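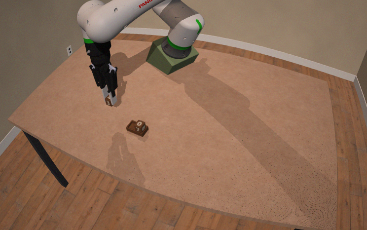
Earnout

An earnout is a piece of the price in a company sale that gets paid later, and only if the business does what everybody hoped it would do. The buyer hands over some money on closing day, and the rest depends on sales, profit, customers kept or whatever else the two sides wrote into the contract. You'll also see it spelled "earn-out" or called contingent consideration, mostly by accountants. I'll stick with earnout, which is what the people I've talked to over the years call it, usually with a sigh.

I've kept this entry to private company deals because that's where you mostly run into them. Public companies have a cousin called the contingent value right, or CVR, and it gets its own short section further down.

Why people use them

Buyers and sellers disagree about the future all the time. The founder thinks next year will be huge (founders always think that, bless them), and the buyer has looked at the same spreadsheet and seen a business that might stay flat. They could argue for months. Or the buyer can say fine, if you're right, I'll pay you for it.

Sometimes the earnout has more to do with people. If the founder's phone number is the reason customers stay, the buyer would like the founder to keep picking up the phone! Tying money to the next couple of years helps with that, though it can muddy the tax picture, which I'll get to.

And sometimes the buyer just doesn't have all the cash on closing day. An earnout is a kind of financing from the seller in that case, and sellers should see it that way before they sign.

How one gets put together

The contract has to say what is being measured, over what period, who does the measuring, and how the payment is figured. That sounds easy. It eats up an amazing number of evenings.

Revenue is the simplest yardstick. It sits at the top of the income statement and there are fewer places to hide things, although you can still fight over refunds, discounts and when a sale counts as a sale. Sellers tend to like it. Buyers worry that somebody will chase unprofitable business to hit the number.

Profit, usually some version of EBITDA (earnings before interest, taxes, depreciation and amortization), is closer to what the buyer cares about. But now every cost is up for discussion. Does the acquired company pay a share of head office rent? Who pays for the new accounting system the buyer insisted on? I once read a definition of EBITDA that ran longer than the rest of the payment section, and I think it was the better contract for it.

Then there are milestones: a license granted, a product approved, a big customer renewing. These are common in drug and medical device deals, where there may not be any revenue to measure yet.

Payment can be all or nothing, or it can slide. With a cliff, missing the target by a dollar means getting zero, and you can imagine how friendly those phone calls are. A sliding scale pays part of the money for part of the result. Most earnouts have a cap, and a few have catch-up rules, so a weak first year can be made good by a strong second one.

The Plerneck and Brolineo deal

My favorite one to walk through is Plerneck's purchase of Brolineo, a payroll software business run by Nanami Kobori. Plerneck bought 100 percent of the shares and paid $43 million at closing. Kobori had wanted more, and the gap was closed with an earnout spread over 3 years, tied to recurring revenue from the customers Brolineo already had, about 300 of them.

The clever bit, to my mind, was the customer list. It was attached to the contract as a schedule, name by name, so there was no later squabble over who counted as an existing customer. The less clever bit was bundling. Plerneck started selling Brolineo's software in a package with its own products at one combined price, and the contract was silent on how to split that price up. Each side had a perfectly sensible method, and of course each method favored the side that had come up with it.

Darmawan Purba, the accountant they brought in under the dispute clause, ended up splitting each package by the list prices of its parts. Kobori got most of what she asked for on the first payment and rather less on the second. I've seen list-price language in plenty of software contracts since then, and I can't prove that deal had anything to do with it, but I like to think so.

What goes wrong

Control is the big one. After closing, the buyer owns the business and the seller is living with the results. The buyer might cut the marketing budget, move the best salespeople to another division, or fold two product lines together, all for decent reasons, and the earnout goes up in smoke.

Sellers therefore ask for promises. A strong one says the buyer will run the business the way it was run before. Buyers hate that, and you can see why. A weaker one says the buyer won't act in bad faith, or won't do things with the purpose of dodging the payment. Where the contract says little, courts in the United States will generally hold the parties to the words they picked and are wary of filling in extra protections. How far they'll go varies by state, so that's a question for a lawyer in the right place and not for me.

Other sore spots come up again and again:

Access to the books. If the seller can't see the numbers, the seller can't check the numbers.

Setoff. Many buyers want to subtract warranty claims from the earnout before paying it. Sellers want those claims proven first.

A second sale. When Hosoda sold a division on to Skernik halfway through an earnout period, the original seller had to go looking for whoever owed the money. A clause that speeds up payment on a change of control takes care of this, if you remember to ask for it.

Credit risk. The buyer can simply run out of money. A guarantee from the parent company or cash in escrow helps, and buyers with bargaining power will turn down both.

Tax and accounting, briefly

In the U.S., an earnout paid for shares is often taxed as part of the sale price, with some of it treated as interest. If the payment depends on the seller staying on as an employee, though, it starts to look like wages, and wages are usually taxed at higher rates. Get advice early on this one, please!

On the buyer's side, a business that follows U.S. accounting rules generally puts a fair value on the earnout at the acquisition date and, where it's booked as a liability, updates that value as time goes on. That leads to an odd result. If the acquired company does badly, the expected payment shrinks and the buyer books a gain.

Contingent value rights

A CVR does a similar job when the target is a public company with a crowd of shareholders. Each holder gets a right to a future payment if something specific happens, such as a drug approval by a certain deadline. Some CVRs can be traded and many can't. The fights look familiar too, with a lot of ink spilled over whether the buyer tried hard enough.

Related terms

Escrow holdback: money already counted in the price but parked with a third party to cover claims. People mix this up with an earnout constantly. The holdback comes back to the seller unless something goes wrong, and the earnout arrives only if something goes right.

Seller note: a plain loan from the seller to the buyer, owed whether or not the business performs.

Rollover equity: the seller keeps or swaps into a stake in the combined business and shares in the upside as an owner.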